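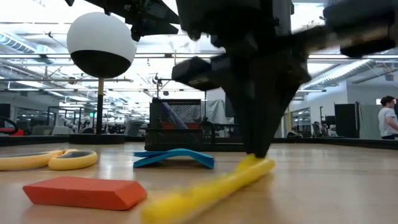
Search news, reviews and deals

Wainwright keeps an old handset business alive on repairs and spare batteries

March 17, 2024
4 min read

Ashley Lambert has run the phone side of Wainwright for six years, and for most of that time the company did not make a new phone. It sold parts. The Lemitz, its last handset, went out of production before she joined, but owners kept ringing up for batteries and charging ports.

"We had a shelf of stock and one person answering the phone," she says. "I thought we'd run it down and close it."

Orders went up instead. Last year the Fumley workshop sent out 2210 replacement batteries, most of them to people fitting them at home with a small screwdriver and the printed sheet that comes in the box. Lambert puts the demand down to price. A battery costs far less than a new phone, and the Lemitz still makes calls, sends texts and runs a basic map.

The new model, the Wenberg, goes on sale in November. It has a back cover that comes off by hand, a headphone socket and a slot for a memory card. The screen is smaller than on most phones now in the shops. Lambert says that was settled early on.

"People wrote to us about pockets," she says. "I've got a folder of those letters. They wanted to use it with one thumb."

Wainwright will charge £313 for it without a contract. There will be no second version with more storage and no offer with a free watch. I asked whether that was too much for a phone with a plain camera and a mid-range chip.

"Some will say so. The camera is fine in daylight and not very good at night, and we'll put that on the website. If you want night pictures, buy something else."

Software is the harder subject. Owners of the Lemitz were left without updates after two years, and Lambert does not defend it. The firm that wrote the software had been bought, the contract ran out and Wainwright had not kept a copy of everything it needed. This time the work is done by its own staff, and buyers are being promised security updates for six years.

"I know a promise is only a promise," she says. "We've put it in the terms of sale, so they can hold us to it."

She would not say how many Wenbergs are being made in the first run — only that it is more than 3 times the last Lemitz order. Spare batteries for the older phone will stay on sale, and so will the charging ports, though the grey back covers have now sold out and will not be made again.

We use cookies to improve your visit. Accept all | Manage settings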